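This site uses cookies to remember your login and to count visits. By continuing to browse you accept this. Accept | Settings

Print this page | E-mail this thread

Marking out storage spots on a coated workshop floor: paint, tape or signs?

Yolandi Matlala
25 September 2023

I look after the small parts store at a shared workshop in Tulonbridge. The space is 938 square feet, concrete, and the landlord had it coated before we moved in. The coating is gray and has a slight shine to it. It sweeps up well and I would like to keep it looking decent.

The trouble is the containers. We keep our powders and small hardware in round tubs with flat lids, color coded by what goes in them. Orange is for absorbent granules, blue is for fasteners, and so on. People take a tub to where they are working and then leave it wherever they finish. I find them under tables, in the walkway, and once right behind the side door where it opens inward.

I want to mark the floor so there is a clear line between the walkway and the work side, and a clear place for each tub to go back to. I have looked at paint, vinyl tape, and the flat signs that stick to the floor. My budget is $600 including anything I need for cleaning and prep. I can close the room for one weekend but not longer.

My questions are whether paint will hold on a floor that has already been coated, how wide a line should be, and whether the floor signs are worth it. Also, the lids on the orange tubs pick up pale scuffs and I can't get them off. I don't know if I am using the wrong cleaner or if they are just worn.

Henk Bakker

Paint will hold if you prepare for it. It will not hold if you don't. Most floor coatings are too smooth for a second product to grip, so you have to dull the surface first where the line will go. Do it in this order.

Wash the floor with a degreaser and rinse it twice. Let it dry overnight. Snap a chalk line, then lay masking tape on both sides of where the stripe will be. Sand only between the tapes with a medium pad until the shine is gone. Vacuum, wipe with whatever solvent the paint maker allows, and wait for it to flash off. Two thin coats with a small foam roller. Pull the tape while the second coat is still a little soft.

Ask the landlord what the coating is before you start. Epoxy and polyurethane do not take the same paints, and if he has the can label it will save you an argument at the paint counter. Try a short piece in a corner too. Leave it a week and then pick at it with your thumbnail.

As for width, I went with a thin yellow line in my own place and it reads fine. People tell you to go wide, but wide lines show every tire mark and take twice the paint.

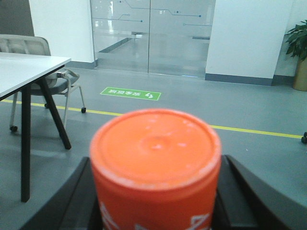
The other thing to settle before you paint is where the line runs in relation to your tables. Leave enough room for someone to stand at the table with a tub at their feet and still be on the right side of it. I put mine too close the first time and everybody's heels were in the walkway. I had to grind out nine feet of it and do it over, and you can still see the patch when the light is low.

Flat signs on the floor are fine for things that don't get rolled over. Green is a good color for "put it back here" because it doesn't look like a warning. Stick them down clean and press the corners hard. If you have carts going across, expect the edges to lift by November.

For $600 you can do the whole room in paint and have money left for signs.

Gonçalo Frade

just use tape. we used the Totberg stuff, 500 feet of it, had it down in an afternoon and nobody had to leave the building. when it gets ratty you pull it up and put down more. paint is forever if you get it wrong

only thing is don't drag pallets on it

Tanko Shehu

I can only speak to the lids. If they are polyethylene, pale scuffs on a strong color are usually in the plastic itself. The surface has been roughed up and it looks whitish there. No cleaner will take that out. What looks like a smudge may be a different matter, and you can check by rubbing one spot with a damp cloth and dish soap. If it goes, it was dirt or dust from the granules. If it comes back when the lid dries, it is wear.

Don't use acetone on them, especially near the printing on the sides. I took the lettering off a whole set that way and had to relabel them by hand.

Stacking them makes it worse, because grit gets caught between one tub and the next. Wipe the lid before you put anything on top. Or use a shelf. We have a low Brodovwood rack that holds two rows and the tubs don't touch each other.

Yolandi Matlala

Thank you. I asked the landlord and he thinks it is epoxy but he is going to look for the invoice. I will do a test patch by the sink. If it holds I will paint the walkway line and use tape for the tub spots, so I can move those later if the layout changes.

Soap took off some of the marks on the lids. The rest are staying.

Related threads

Getting tape residue off sealed concrete
Abreu shelf brackets: which anchors for block walls?
Replacement lids for round tubs
How long before I can walk on floor paint?
Labels that survive a wet mop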